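Handheld gripper kits - anyone bought the Kiment?
Forum: Grippers and End Effectors
Replies: 11

palletjack_pete
Posted in November

Looking for real opinions before I spend my own money. I want to start recording two-handed demos at home and I've narrowed it down to the Kiment handheld pair and the Jarkovard. The Jarkovard is cheaper by a decent chunk and the sales page makes them sound like the same product with different stickers. I mostly care about small household stuff. Picking up, putting away, opening doors and drawers. I don't own an arm yet, that comes next year if my spouse ever forgives me for the 3D printer.

Does anybody have hours on either one? Not unboxing impressions please, I've watched all of those.

slowservo
Reply

I've had the Kiment pair for two months, so I'll go first. I record most evenings after dinner, usually until my wrists tell me to quit, and I've done more than 200 demos with it that I'd be willing to train on. I bought mine at full price, no discount, no review unit.

Short version: I like it and I would buy it again, but I'd go in knowing about the trigger and the pads.

The fingers are the best part. They're the black ridged ones, with the grooves on the inside face, and they're so much nicer on soft things than the flat jaws I had on my old homemade rig. Plush toys were my nightmare before. You'd squeeze, the fabric would slide, the toy would roll out sideways, and there went another take. With the ridges I can close slowly and the fabric sort of settles in. I don't have to crush the thing to lift it.

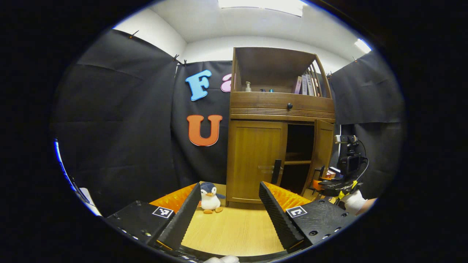 The trigger is where I start complaining. It has a dead zone at the beginning of the pull, and then the fingers come in faster than you expect. I got used to it in a week or so, but when my brother-in-law tried it he flung a sock across the room. There's a screw inside the handle that takes some of the slack out. The manual gives it one sentence. Turn it a quarter turn at a time and try it in between, or you'll end up like me, with fingers that wouldn't open all the way and a long night with a hex key.

Battery is fine. Software is okay. Export is slow, and it names every session by the clock, so if you don't type in your own label you'll have a folder full of mystery files. Ask me how I know!

gantry_gal
Reply

Good write-up. I'd push back on the fingers though. They're great on plush and cloth, sure. On anything thin and hard they drive me nuts. I do a lot of cards, lids and flat packaging, and the ridges mean I only get contact on the high spots, so a card pivots between them. I went back to smooth tips for that work and my keep rate went way up.

So for Pete's "household stuff" it depends a lot on which household stuff.

slowservo
Reply

Fair. I don't do cards at all, so I'll take your word for it. Bottles and soft toys are most of my life right now. Can you swap just the tips on the Jarkovard or is it the whole finger?

gantry_gal
Reply

Whole finger, two screws. Takes me less time than finding the screwdriver.

tin_elbow
Reply

Jarkovard owner here, kept it for a season and sold it. Mechanically I had no problem with it. What got me was the tracking. Any time I turned my wrist over to reach into a cabinet it would lose its place, and then the whole episode had a jump in it. I lost maybe a third of my cabinet demos that way. My buddy has the same kit and swears he never sees it, so it could have been my unit or my lighting.

Support was polite and no help at all. They asked me to film it happening, which I did, and then asked me again.

palletjack_pete
Reply

That's the sort of thing I was afraid of. Reaching into cabinets is half of what I want to do. slowservo, how does the Kiment do with that?

slowservo
Reply

Pretty well, with one big condition - it wants stuff to look at. Plain walls and plain cloth are hard on it. I had a stretch of bad episodes when my background was just one dark color from edge to edge, and things got a lot better after I put up some big shapes with strong color in them. Cheap foam letters from the craft aisle work great. Fill a shelf with real objects too, books and bottles and whatever, and don't be too tidy about it.

Deep in a dark cabinet it does drift some. I keep those reaches short and come back out between them.

lowtorque
Reply

I'm going to be the grump. For what either of these costs you can print a set, buy two decent cameras and have money left for pizza. I did mine over a long weekend. People are paying for a molded handle and a logo.

gantry_gal
Reply

And how many evenings did you spend on calibration after that long weekend? I've built three of those. I love building them. But if somebody asks me "what should I buy so I can record this month" I'm not sending them to a parts list.

lowtorque
Reply

More evenings than I'm going to admit in public. Still think it's the better deal if you enjoy that kind of thing, and Pete already has the printer.

slowservo
Reply

Okay, the pads, I promised I'd get to those. The softer ones wear. I got roughly 30 hours before I could feel a difference on slick plastic bottles, and Kiment only sells replacements in a full set, which is annoying when one side is still fine. I've tried the Ankrah ones that are supposed to fit. They do fit, after a bit of trimming, and they're grippier out of the bag, but they hold lint like you wouldn't believe. If you have a cat, skip them.

Couple of other small things while I'm at it. Wear thin gloves. Mine are plain white cotton and they save my fingers on long nights. And run your cable down the outside of your arm before you start, with some slack at the elbow. I yanked mine loose in the middle of what would have been my best take of the week and said some words that are now preserved in the audio.

palletjack_pete
Reply

Ha. Does it record audio by default?

slowservo
Reply

It does! There's a checkbox on the second settings page. I found it later than I should have.

tin_elbow
Reply

Adding one more option since Pete is still reading. Tedov will rent you a pair of Kiments by the month and put what you paid toward buying them. I did that after I sold the Jarkovard. The set they sent was scuffed up but it worked, and they threw in a fresh set of pads. You pay return shipping, and the box is big, so look at that before you sign up. Mine came to 50 dollars to send back.

gantry_gal
Reply

I'd second renting. Your hands might just not like it. The Kiment handle is chunky and I've got small hands, and by the end of an hour I'm holding it with my whole arm. Didn't show up in any review I read.

slowservo
Reply

Huh, I have big mitts and never thought about that. My sister borrowed the left one and did say it felt like holding a hair dryer.

palletjack_pete
Reply

Okay, I'm leaning toward renting the Kiment for a month and seeing how the cabinet reaches go. I'll tighten the trigger screw VERY slowly. lowtorque, if I hate it I'm coming for your print files.

lowtorque
Reply

They're in my signature. Use the second version of the left handle, the first one cracks by the trigger pivot.

tin_elbow
Reply

When you order from Tedov, ask for the newer charger. The old one gets hot and takes all night.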